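Grulto storage basket, small: a desk tidy that mostly does its job

By Annatjie Modise
October

I bought the Grulto basket to sort out the table I use for wrapping parcels. Tape, string, labels and pens had been living in a shoebox with no lid, and the shoebox had given up. The basket comes in four colours. I picked the pink, mainly so that I could find it.

It arrived flat in a paper sleeve with no instructions and needed none. The plastic is one piece, so there is nothing to clip together. I have used it for 11 weeks, most of that time on the work table and for a few days on a bathroom shelf, where it was too long.

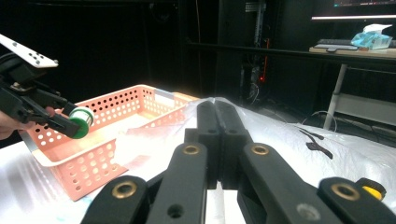

Depth is the main thing to know before buying. Grulto sells a deep version and a shallow one, and mine is the shallow one. Small rolls of tape are easy to see and pick out, and long pens lie flat along the bottom. The sides are full of round holes in neat rows, so dust and bits of paper don't collect in the corners as badly as they did in the shoebox. The holes also let thin things through. I have lost two needles that way and now keep them in a tin.

I keep a plastic sheet over the table when I work and the basket slides on it if knocked. Four stick-on felt pads made this worse. Rubber ones from the hardware shop fixed it. I think a basket at this price should come with feet.

Cleaning is simple. It goes under the tap and I use an old toothbrush on the holes. Glue came off with a fingernail. Parcel tape left a sticky patch on one side that I have not been able to shift.

I also tried the Covement tray, which has solid sides and a divider. The divider is useful but the tray is heavier and scratched my shelf. For tape and labels I went back to the Grulto. If you store beads or pins, buy the Covement.

I would buy the basket again, in the shallow size, and get the rubber feet at the same time.

Comments

Kai-wen Ho
Does it stack? I need two for a narrow cupboard.

Annatjie Modise
They nest when empty. With things in them the top one sits on the contents, so no.

parcelpat
White spirit on a cloth got the tape mark off mine. Try a corner first.

L. from upstairs
Had the deep one for years and everything sinks to the bottom. Wish I'd got the shallow.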